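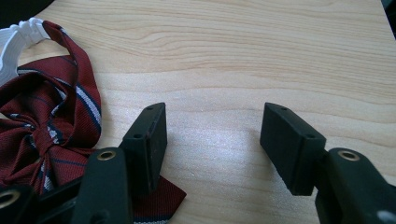 Hold the Tie Like You Mean It

July 19, 2023
By Glenys Tipoki

I have spent five weeks teaching a robot to handle neckties, and I have yet to meet the robot. It lives in another building, in Ormsby, where I'm told it is doing well. My part is done at a table with a gripper in my hand, two black fingers that open and close when I squeeze. I tidy a tie with it, the motion is recorded, and I do it again. The target is 216 good takes per garment. I'm on the maroon one with the navy and white stripes, and I have begun to see it with my eyes closed.

The firm that pays me, Vonus, calls this "demonstration." My mother calls it playing with a claw. I side with my mother on the wording, but I want to argue that the work deserves better than the shrug it gets, including from the people who order it.

The shrug goes like this. Anybody can hang up a tie, so anybody can show a machine how. Hire whoever is free, give them 2 hours of training and collect the files on Friday. But hanging up a tie with your fingers is one thing, and you have had years to get careless about it. Try it with two flat pads. A tie has no proper edges once it's bunched up. It slides when you want it to stay and stays when you want it to slide, and the pointed end has a talent for ending up under whatever you're about to move.

You find out fast which of your habits are skill and which are bad manners. I flick. Apparently I have always flicked, a little snap of the wrist to get the cloth over the hanger, and for up to 200 takes I taught it to the robot with great confidence. Then Fermín Gallardo, who reviews our recordings, asked me very politely whether I was angry at the tie.

The fashionable answer is to do it all by remote control, with the operator in a headset driving the real arms. Pullitz does it this way and has nicer chairs. I tried it for a day. You do learn what the robot can't reach, and that counts for a lot. You also move like someone carrying soup across a ship, and the machine dutifully learns to be nervous. I would still take the thing in my hand, where I can feel the cloth drag and ease off before it bunches.

What I'd like is for somebody to ask the demonstrators before the task list is written. We know which instructions make no sense. "Arrange naturally" is on mine. I have asked what it means and been sent the same list again, in a larger font.

Comments (3)

sleevegarter
I did towels for Jeltberg last October. I still fold in thirds at home and my wife has asked me to stop.

Dana_P
Disagree about remote. The nervousness goes away after a couple of weeks, and then you have data from the arms that will do the job. Chairs are a fair point though.

oldpresser
Thirty years in dry cleaning and I flick too. Leave the flick in.

Related
Who Owns a Gesture?
The Dishwasher Was Fine As It Was
Letters: More on Self-Checkout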